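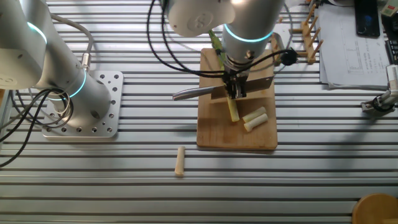 El fútbol tiene reglas que todos creemos conocer hasta que un árbitro las aplica en nuestra contra. La cesión al portero es mi favorita, y lo digo sin rastro de ironía: cambió este deporte más que cualquier estrella y todavía hoy provoca discusiones deliciosas en cada grada. Pensemos en un equipo encerrado en su área, con el balón yendo y viniendo por carriles tan rectos como las ranuras largas de una mesa de aluminio, y en un central que, apurado, la toca atrás. El portero la recoge con las manos. ¡Pitido! Indirecto dentro del área, once jugadores sobre la línea y el estadio entero puesto en pie.

Me pasó hace unas semanas en el campo del Tunthorpe, un martes de lluvia fina, con 1312 espectadores y un marcador que nadie tenía ganas de mover. El lateral del Kidstead despejó mal, el balón le rebotó en la espinilla y llegó manso a las manos de Ramanauskas. Medio campo pidió la falta a gritos. La otra mitad (yo entre ellos, lo confieso, con la bufanda en alto) aplaudió al árbitro cuando dejó seguir. Y qué partido salió de ahí: del saque rápido nació el contragolpe, y del contragolpe, el único gol de la noche.

Al salir me puse a preguntar. Un señor con el abono gastado sostenía que cualquier pase atrás es falta. Su hija defendía que solo cuenta si el portero está fuera del área pequeña. Dos chavales juraban que eso ya lo habían quitado. Me fui a casa feliz, porque un deporte capaz de sostener semejante tertulia junto a un puesto de bocadillos goza de una salud estupenda.

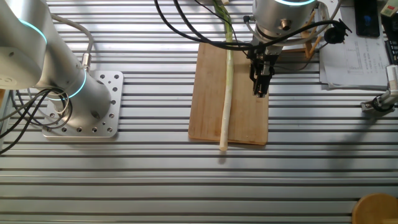 ¿Cuándo no puede el portero coger el balón con las manos?

Cuando un compañero se lo ha pasado deliberadamente con el pie, o cuando lo recibe directamente de un saque de banda de su propio equipo. Un pase de cabeza, con el pecho o con el muslo es legal, siempre que no sea un truco para esquivar la norma. Un rebote involuntario también lo es, y de ahí que la jugada del Kidstead estuviera bien resuelta.

La palabra importante es «deliberadamente», y en ella cabe un mundo. El árbitro tiene que decidir en un suspiro si el defensa quiso jugar hacia su portero o si solo quiso quitarse un problema de encima. Aigars Grīnberga, que dirigió partidos regionales durante años y ahora forma a árbitros jóvenes en Gisau, me lo explicó con un entusiasmo contagioso:

«Yo les pido que miren la postura del cuerpo antes que el balón. Si el defensa levanta la cabeza y abre el pie, ya te lo está contando todo. Si va estirado y llega con la puntera, déjalo jugar».

Grīnberga les pone jugadas sin sonido, porque asegura que el grito de la grada decide por ellos. Luego las repite con sonido y compara las respuestas. Cambian muchísimo, y a él le encanta ese momento en que los alumnos se dan cuenta y se miran unos a otros.
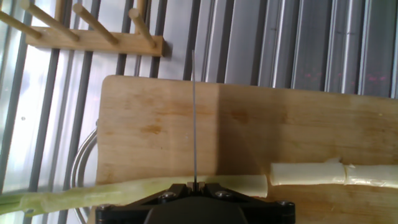
También les hace ensayar la colocación en el indirecto, que tiene su miga. Si la infracción ocurre dentro del área pequeña, el balón se lleva a la línea de esa área paralela a la portería, en el punto más cercano a donde se cometió la falta. Los defensores pueden plantarse sobre su propia línea de gol, entre los postes, aunque estén a menos distancia de la habitual. Y el brazo del árbitro sigue arriba hasta que el balón toca a otro jugador, sale del campo o queda claro que no puede haber gol directo.

He visto marcar muy pocos goles así. Recuerdo uno de niño, una pisada suave y un zapatazo que pasó entre una muralla de piernas, y todavía me acuerdo del ruido de la red. En el Tunthorpe nos quedamos sin verlo. El sábado vuelven a jugar en casa, y ya tengo la entrada.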